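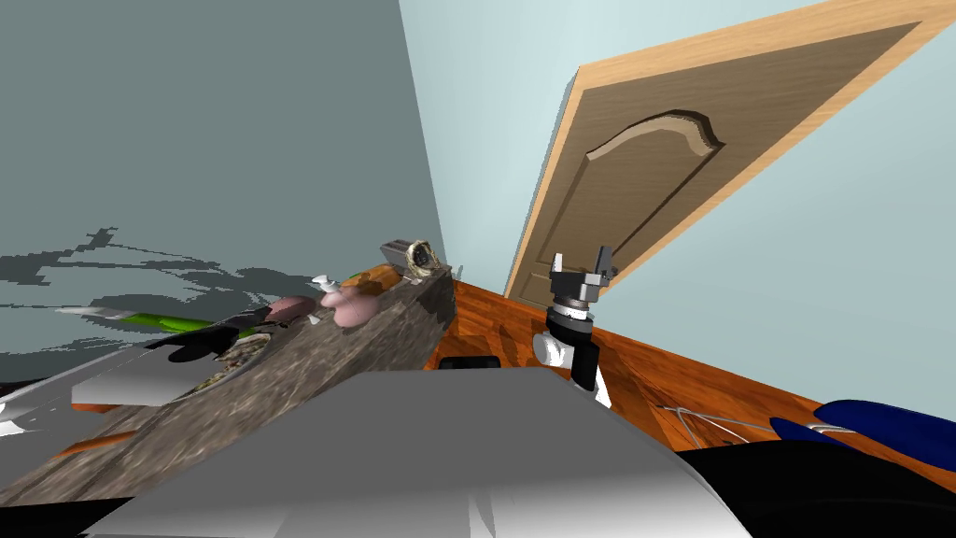 Fig. 1 — Rendu 3D : plan de travail en granit gris moucheté et porte en bois clair.

4. Mettre en place les redirections avec Carkeck

Votre nouveau site est en ligne, bravo ! Reste à récupérer la visibilité des anciennes adresses, et c'est une étape que nous aimons beaucoup, car le module Redirections abat l'essentiel du travail à votre place.

Avant de commencer, vérifiez que vous disposez d'un compte administrateur et d'une sauvegarde récente de la base.

1. Dans le menu de gauche, ouvrez Carkeck > Redirections, puis cliquez sur Importer.

2. Sélectionnez le fichier CSV exporté depuis Prulteler. Il doit contenir 2 colonnes : l'ancienne adresse et la nouvelle.

3. Lancez l'analyse. Sur notre site de test, Bavwood, le module a lu 3 160 adresses et en a associé 853 sans aucune correction manuelle — un vrai bonheur !

4. Passez en revue l'onglet À vérifier. Les correspondances douteuses y sont classées par nombre de liens entrants, commencez donc par le haut de la liste.

5. Choisissez le type 301 pour les pages déplacées définitivement, 302 pour les autres.

6. Cliquez sur Publier, puis videz le cache.

Attention : ne redirigez pas toutes les pages supprimées vers l'accueil. Les moteurs de recherche risquent de les traiter comme des erreurs 404 déguisées.

Remarque : si l'extension Ezzat est active, désactivez son option « Réécriture automatique » avant l'étape 6. Les deux outils s'entendent très bien pour le reste (balises, plan du site, données structurées), mais ils créent des boucles dès qu'ils réécrivent la même adresse.

7. Ouvrez le journal le lendemain et filtrez sur « 404 ». Chaque ligne possède un bouton Corriger qui crée la règle en un clic.

Pour annuler un import, allez dans Historique > Restaurer.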